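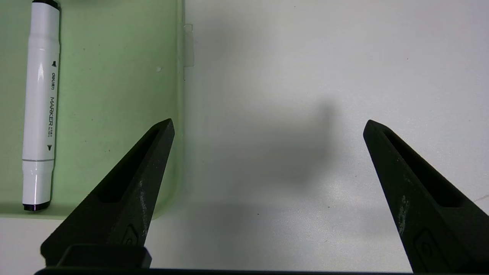
Interim Progress Report: Shared Practice for Small-Object Handling Cells

Submitted to the Eder Fund by the Tavton Applied Handling Laboratory
Prepared by Liesl Tanner, Program Lead
Reporting period: second half-year, closing in July

1. Purpose of the grant

The Eder Fund supports the laboratory in writing, testing and publishing a code of practice for tabletop robot cells that handle everyday objects such as pens, trays, lids and small containers. Cells of this type are now common in teaching departments and small workshops. Most are run by people who have read the arm manufacturer's manual and little else. Existing safety standards cover the arm and the risk assessment well, but they leave the daily habits of a cell to local custom: how the table is laid out, when fingers are inspected, what is written down after a stop.

The code is intended to fill that space. It does not replace any standard, and the draft says so on its first page. Three sites are taking part: our own laboratory, the teaching workshop at Hunora, and the packaging trial room at Rateo.

2. Summary of progress

Draft two of the code was completed on schedule and has been in daily use at all three sites for 90 working days. Operators logged 1171 supervised sessions under the draft rules. Of these, 268 included at least one stop, whether called by the operator or triggered by the force limit. Every stop has an entry in the shared log, although the quality of entries varied considerably in the early weeks (see section 5).

No injuries were reported at any site. One tray was cracked at Rateo and one table surface was gouged at Hunora. Both events were reviewed, and the second led to a change in the rules.

3. Rules now in force

The draft holds 39 rules in five chapters. The rules below generated the most discussion and are given in their present wording.

Rule 4. Only the objects named on the task sheet may be on the work surface when motion is enabled. Personal pens, tape and cups are kept on the side shelf.

Rule 7. Containers used as part of a task are placed by the operator and checked against the task sheet before the first motion of the session. A container that rocks when pressed at the rim is not used.

Rule 11. Both fingers are inspected at the start of each shift. Surface scuffing is recorded and accepted. A chip, a crack or any play at the base is grounds for replacement before work continues.

Rule 12. Fingers are replaced in pairs, even where only one is damaged.

Rule 18. The first approach to the table after any finger change is made at reduced speed, with the operator's hand on the stop device.

Rule 23. No person reaches into the work area to straighten an object unless motion has been disabled and the operator has said so aloud.

Rule 31. Every stop is logged before the next motion is started. The entry states what the operator saw and what was done. An opinion on the cause may be added on a separate line.

Rule 18 was added after the event at Hunora. A replacement pair of fingers had been fitted slightly longer than the previous pair, and the stored table height had not been updated. The first approach was made at working speed. The rule now also requires the new finger length to be entered and read back by a second person where one is present.

4. Work on finger wear

Wear was a small item in the original proposal and has taken more time than planned. Under draft one, operators were asked to judge whether a finger was "worn." The answers were of little use. One site replaced fingers at the first gray mark, and another had never replaced any.

Scuff marks on black molded fingers are easy to see and in our experience say little about fitness for use. They collect on the outer faces, which brush against tray walls and the table. The draft therefore separates marks from damage. Marks are noted once per week. Damage is acted on at once. The inspection sheet carries a simple outline of the finger on which the operator shades the affected area, and a sheet takes roughly two minutes to complete.

We also ask that the slots on the inner faces, where a finger has them, be brushed out weekly. Fine debris gathers there and can end up on the object being handled.

5. Logging and record quality

In the first weeks many log entries consisted of a single word, most often "slipped" or "reset." After discussion with the site leads, we replaced the open text box with two short fields, one for what was seen and one for what was done. Entries became longer and easier to compare. The Hunora team also proposed that each entry name the object by the wording printed on its task sheet, so that "pen," "marker" and "board pen" are no longer used for the same item. This has been adopted at all sites.

A point remains open on the wording of task sheets themselves. White plastic markers with dark caps come in several near-identical versions, and the sheets did not always say which was meant or which way the cap should face. Orientation matters for a pick along the barrel, and more so where the marker lies close to a tray wall and one finger has to pass between the two. The next version of the sheet will have a line for orientation and a line for minimum clearance.

6. Table layout and lighting

The draft recommends a plain, light, matte work surface and asks that it be wiped at the start of each shift, along with any trays. Specks and smudges in a tray are tolerated for handling practice and are not tolerated in sessions used for measurement. Rateo has asked for a clearer limit, and we agree that "visibly clean" is too loose a phrase for a measured session.

Shadows from the gripper fall across the surface under overhead light and move with the arm. Sites differ in how much this affects their software. Draft three will require that the lighting arrangement be recorded and left unchanged within a series of sessions. We do not propose to set a brightness value.

7. Training

All current operators have completed the half-day introduction. It consists of a walk-through of the rules, a supervised finger inspection and a stop drill. The stop drill is repeated every Thursday at our own site and at an interval chosen by the lead at the other two. New operators work alongside an experienced colleague until they have logged ten sessions, including at least one stop.

Attendance at refresher training was weaker than we had hoped at Rateo, where shift patterns changed twice during the period. A shorter version for the start of a shift is being tried there.

8. Budget position

Spending is within the approved total. Staff time on wear inspection exceeded its line and was offset by lower travel costs, as two of the planned site visits were held by video. Replacement fingers and trays were charged to consumables as agreed. The laboratory does not request additional funds. We do request approval to move the unspent travel balance to printing and translation of the operator's edition.

9. Risks and open questions

The main risk to the program is length. Site leads have suggested further rules, and each suggestion is reasonable on its own. Operators have told us plainly that they will not read a longer document. We intend to hold draft three at its present number of rules, so that any addition must replace or be merged with an existing one.

A second concern is that the three sites use similar grippers. Rules 11 and 12 may not suit suction tools or soft fingers — a limit that will be stated in the scope section until a site with different equipment can join.

10. Next period

Draft three will be circulated to the site leads for comment, followed by a trial on the same terms as draft two. The operator's edition, limited to four printed pages, will be prepared in parallel. Wear sheets from all sites will be compiled and shared with the Fund as an annex to the final report. We would welcome a visit from the Fund's program officer to any of the three sites during the trial, and Liesl Tanner will make the arrangements on request.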